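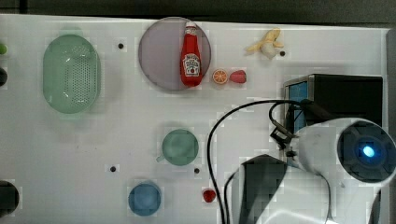

By Rosaura Bedoya | Play & Learn | Aug 4, 2023

Play food is one of my favorite things to set out, and it gets so much more use when you give it a proper table! A heap in a bin gets dumped on the floor. A little spread with dishes and room to move gets played with all morning.

Start with a clear white or light surface. Colors pop on it, and even small pieces are easy to find.

What you need
A plate
A small cup and a bowl
One pale green dish for serving or "washing"
A banana, an orange piece, a strawberry and a ketchup bottle

Step 1. Put the plate down first, toward the back. I like to lay the ketchup right across it — kids go for it instantly, and then they need to find something to put it on. (Strawberries, at my house. Every time.)

Step 2. Set the orange and strawberry side by side next to the plate. Give the banana its own spot farther off, so there's a reason to reach. 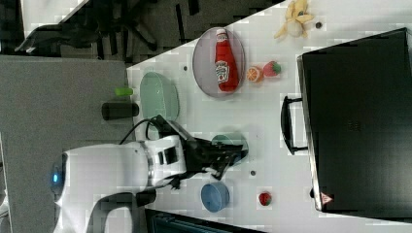

Ketchup on the plate, fruit to the side, green dish near the edge.

Step 3. Add the cup and bowl, with plenty of open table between them. My friend Ekaette Ogundipe runs a playgroup for up to 12 toddlers, and she swears by leaving gaps. Crowded tables turn into piles fast!

Step 4. Now give it a story. Ours is a snack bar called Plemonico, and I'm usually the customer. Order one thing, then change your mind and ask for it in a different dish.
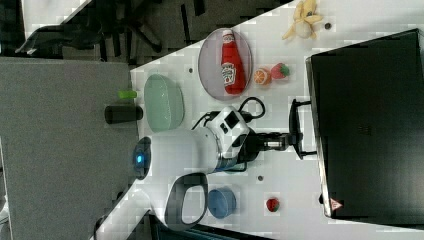
Switching things up

After a few days, swap just one or two pieces. Bring in a second strawberry and play "find the match," or take the bowl away and see what they serve in next. Five minutes of fiddling after bedtime and it feels brand new — I get excited about it myself. In October we trade most of the fruit for soup vegetables.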